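Subject: Re: [shopfloor-list] Anyone else had the grippers turn up on the packing benches?

On the list this morning, a member from the Estero site wrote:

> We've been told the hand-held grippers are coming to our packing line
> in August. Half the crew reckon it's the end of the job and the other
> half can't wait. What did it change for you lot at Mikus? And is it
> hard on the wrists?

Great question, and I'm so glad it's your turn! We've had them at Mikus for 14 weeks now and I'd hate to go back to the old way of teaching the arms.

The old way, an engineer from Ferkar wrote the moves and we stood there telling him why the bag would slip. Now we do the packing ourselves with the gripper in hand, over and over, and the arm learns from our recordings. On a good shift I get through 160 of them. The people who know how a floppy bag behaves are the ones doing the teaching (about time!), and they moved us up a pay grade for it.

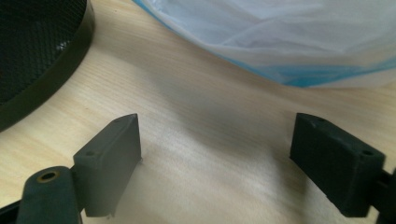
Fingers open over the bench, plastic bag at the back.

Wrists: yes, a bit, for the first fortnight. It's heavier than your own hand and you'll want to squeeze too hard. We swap out after 46 minutes, an odd number that came out of a long argument with the office, and it's held up well. Ask for the swap in writing before you start.

As for jobs, nobody's gone from our line. Two of us do recordings full time, and the rest rotate between packing and checking the arm's work. The night crew did lose some overtime, and they're still sore about it. I think they've got a fair point, so raise it early at your end.

The bit I didn't expect to enjoy is watching the arm pick up your habits. Ours now nudges a bag sideways before lifting it, same as I do, and I'm ridiculously proud of it.

Does anyone from the Man depot know if left-handers can get their own set-up? We've got a couple here who'd love to know.

Cheers from the Mikus packing benches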